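The Green Ring

Shares 34 · Comments 20

On Tuesday the machine at Gruvuswood was given the green ring again. I had been on the repair bench there for longer than I cared to add up, and my job that month was to sit beside it and write down what it did. 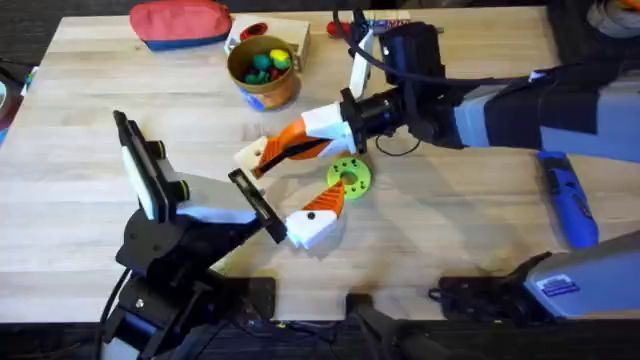
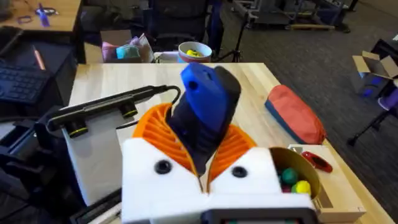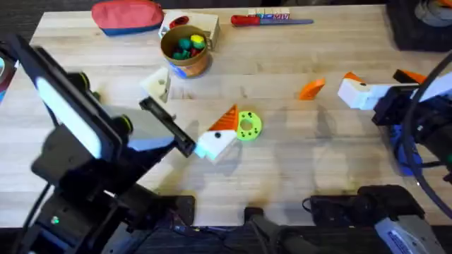
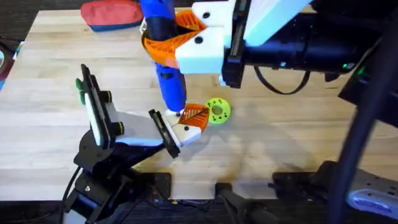
The repair bench at Gruvuswood, with the two arms, the orange fingers and the red and blue pouch.

The order sheet said Tridumer on the top line and gave the machine until the end of November. By then it had to do 100 small jobs a day without help. Pick up the tool, hold the part, put both back. A school leaver could learn it before the first tea break.

"How long did that one take?" my supervisor asked.

"59 seconds."

"And you?"

I said I hadn't timed myself. She looked at the stopwatch in my hand and went back upstairs.

The trouble was the handing over. One arm would take hold of the blue tool well enough and the other would come up to the ring, and then each of them seemed to wait. I knew that wait. I had done it with my father, carrying a wardrobe down the stairs in Gera, both of us saying after you and the weight going into our wrists.

I wrote: Paused. Then I crossed it out, as the form only had room for Yes or No.

After lunch the firm sent down a new set of instructions and the machine started from the beginning. It did the job four times out of 20. The fifth time the ring slid off the table and went under the bench. I got down on my knees with a torch and found it against the wall, along with a pencil I had lost in the summer. I put the ring back on the wood. The arms had not moved. They didn't know it had been gone.

"You're not supposed to help," said my supervisor, who had come down again.

"It was on the floor."

"Then it's a No."

I wrote No.

At half past four the others washed their cups and left. I stayed, partly for the overtime and partly because the flat was cold and nothing was waiting in it but the dishes. I had once told my sister that the day a machine could do my dishes I would retire. She said I would only stand behind it and complain about the glasses.

I ran it once more. The tool came up, the ring stayed where it was, and the two arms met over the table and did the thing properly, slowly, like someone threading a needle. I looked for my supervisor, but her light was off.

I wrote Yes. Then I turned to the kettle, which was mine to fill, and went to look for a clean cup — there wasn't one.

Comments 20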